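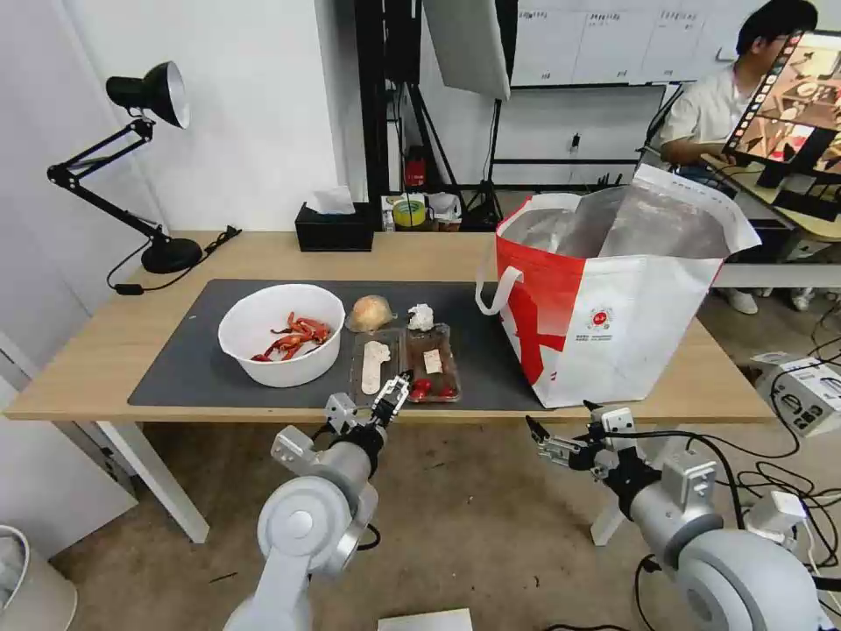
How to Get More Out of a TV Mystery (Without Falling for the Hype)

Print this page | E-mail this to a friend

Every fall the streaming services put out another whodunit and tell you it's the kind you can solve at home. I doubt it. Most of them are built so you can't, and the clue that matters shows up 7 minutes before the end credits of the last episode. But some do play fair, and there are ways to tell which ones before you've given up a month of evenings.

I'll use Busden, the small-town murder series everyone at my job was talking about in October, and Hennessy, the older detective show it borrows from. I'll try not to spoil either one. You're on your own with the comment sections.

Step 1. Skip the trailer and the recap.

Trailers for mysteries are cut by people who want you to click, and they'll happily show you a shot from the finale to get it. The Busden trailer has a face in it that shouldn't be there. Same with the "previously on" segment. If a recap reminds you of a minor character you haven't thought about in four episodes, guess who's about to matter. Hit the skip button and trust your memory.

Step 2. Write down what you were shown, and keep it apart from what you were told.

Use two columns on any piece of paper. On the left goes anything the show put on screen: a car in a driveway, a light left on. On the right goes anything a character said happened. Characters lie, and in a bad mystery so does the right-hand column, with no warning and no payoff. By the end of episode two of Hennessy my left column was nearly full. With Busden I had three lines and a lot of people crying in kitchens.

Flashbacks are a problem. Some shows treat them as fact and some treat them as one person's version. Put them in the right column until the show gives you a reason to move them.

Step 3. Ignore the guest star rule, mostly.

You've heard this one. The most famous face in a small part did it. That worked pretty well on network shows that wrapped up a case in one episode. In an eight-part series everybody is a famous face in a small part, and the writers have heard the rule too. Use it to break a tie if you must.

Step 4. Stop at the halfway point and make your guess.

This is the only real test of whether a show plays fair. Write down a name and a motive, fold the paper and leave it alone. If you're wrong and you can go back and see what you missed, the show did its job. If you're wrong and the answer depends on a twin, a secret adoption or a phone call you never saw, you've been had.

My guess on Busden was wrong on both counts. I went back and watched the first half again looking for the hint that fans swear is in there. It's a line mumbled under a song. I don't count that.

Step 5. Be careful with the fan apps.

There are a couple of tracking apps for this now. Nekero lets you log theories by episode and hides posts from people who are further along than you. It's fine. The free version limits you to 2 shows at a time, and the spoiler filter works if people tag their posts, so you can see the weak spot.

Sullo is the one with the ads. It claims it can predict the culprit from "viewer patterns," and the top plan runs $499 a year. I tried the trial. For Hennessy, a show whose ending has been public for ages, it got the killer right, and I'm not sure what I was supposed to be impressed by. For Busden it named the dead man's boss and stuck with him until the week he died. I can do that for free.

The theory threads are worse. One I opened had over 233 replies before the second episode had even come out, and most of them were arguing about a coat.

Step 6. Watch the finale twice, or don't bother.

People will tell you a second viewing shows how carefully it was all planned. Sometimes. A second viewing also makes anything look planned, so check it against your left column. Did the thing in the finale match something you wrote down at the time? If you have to squint, it probably doesn't.

If you want a place to start, start with Hennessy, first season only. The second season drops the left column altogether and the detective gets a boat.

Print this page | E-mail this to a friend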